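4.2 Relabeling the play-kitchen episodes

We had hoped, perhaps a little too fondly, that the Groltholm policy would learn from the raw instructions alone. It did not, and so in January we went back over 326 of the 3000 episodes and rewrote each instruction by hand, naming the object, where it starts and where it should end up — a slow job, but a pleasant one. The policy was then trained again with the same settings, and each version was given 30 trials on the tabletop, with the bowl, the plate and the toaster oven laid out as in Figure 3.

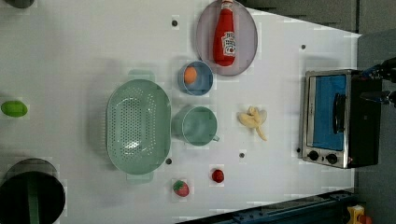 Figure 3. Tabletop with play food, dishes and toaster oven.

The rewritten set helped most when two items shared a color, and we return to those cases in Section 4.3.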